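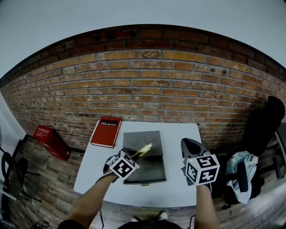

The white table against the bricks, with the Mobilier book in its corner.

I have been told, by more than one person and by a great many websites, that what an old room wants is exposed brick. So now I have some. Well, I have one long wall of it, and I'm still not convinced.

The case for it goes that brick is warm and full of character. Ours is orange and tan and reddish in the middle, a much darker brownish red at the top, and pale and chalky lower down. The man from Vodby who came to quote for sealing it called that "patina". He wanted 1,576 for two coats of something clear and a brush-down first. I asked what happened to patina once you'd sealed it and he said it would be "locked in". I said I'd think about it, and I've been thinking about it since July.

My sister's friend Shanthi Sivakumar, who has lived with a brick wall far longer than I have, told me to get a stiff brush and leave the sealer alone. Chalky white stuff on brick is often salts, she says, and they come out as they please. I brushed one patch by the door for most of an evening. It looked better for a bit. I wouldn't swear to more than that.

Then there's the row of dark gaps near the top. I had assumed vents. Vodby's man said vents, then said maybe joist holes, then said it would be 240 extra to fill them. I'm leaving them alone until somebody can tell me what they are without a price attached.

The table I do like, grudgingly. It's white and plain and it goes right up to the wall, and I no longer lose pencils down the back. I looked at the Urkus one first, which had a drawer and cost over 100 more, and I couldn't see what the drawer was going to do for me. Fill up with takeaway menus, I expect. White does show every mark, mind you - I'd been warned and I bought it anyway.

The red book has been on that corner for weeks. It was lent to me as inspiration and I've opened it twice. Lovely rooms, all of them, and I couldn't find one with a phone charger in it. Where do these people plug things in?

Next job is a lamp, as that end of the room gets gloomy by four. If anyone has lived with brick and regretted it, do leave a comment. I've heard plenty from the other lot.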